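Water hardness and the garden tap

Sat 27 April

I moved to Lornemside in December and the kettle furred up within a fortnight. The supplier's postcode lookup gave a single figure for the whole town, so I bought a drop-count titration kit and started measuring it myself.

The method is simple. Fill the tube to the line, add the reagent one drop at a time, swirl after each drop, and stop when the colour changes and stays changed. Each drop stands for a fixed amount of calcium carbonate per litre. The kitchen tap came out at roughly 300 mg/l, which is hard by any table you care to use. The garden tap gave the same result to within a drop.

Most of the error is in the drops. If the bottle is held upright the drops are all close to the same size. Tilt it and they vary, and squeezing hard makes matters worse. My first set of readings was spread over 5 drops for this reason alone, and I threw them all out.

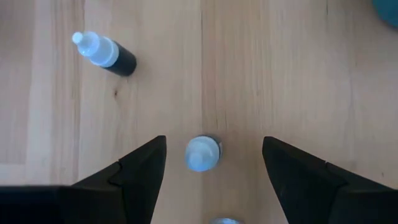

Dropper bottle on its side on the bench top.

Store the reagent upright with the cap tight, away from the window. Mine came from Stesard, and the leaflet gives a shelf life but says nothing about how to keep it once opened. I write the opening date on the label in pencil.

The next question was whether to fit a softener. An ion exchange unit swaps calcium for sodium, and at this hardness it would need salt fairly often. The quote from Arellano was 621 pounds fitted, without the separate drinking tap. I have put that off. A jug filter does for the kettle, and the boiler already has a scale reducer on the cold feed – of what value I can't say, as there was no reading taken before it went in.
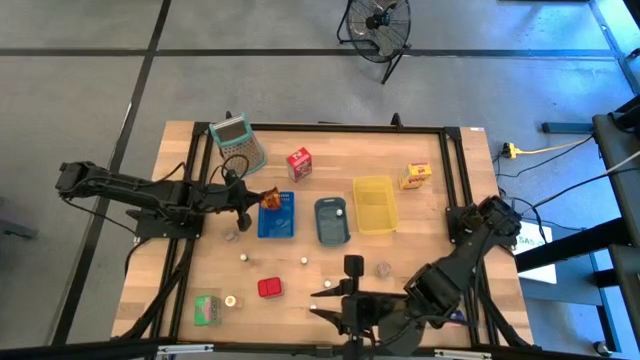 The garden is a separate matter. Hard water raises the pH of potting compost over a season, and the blueberries will not put up with it. Rainwater is the usual answer. My butt collects from the shed roof only, and last summer's rainfall figures suggest it would run dry by July. I am thinking of a second butt off the back gutter, joined to the first at the base so that the two levels match.

I also tested a sample from the spring at Zekulbridge, on the lane below the chapel. It was much softer, at four drops. The rock changes between there and here, so I expected a difference, though perhaps a smaller one.

Next I want to repeat the kitchen reading once a month at the same time of day and see whether it moves with the season. The spreadsheet is set up – one column for the drops, one for the water temperature and one for anything odd.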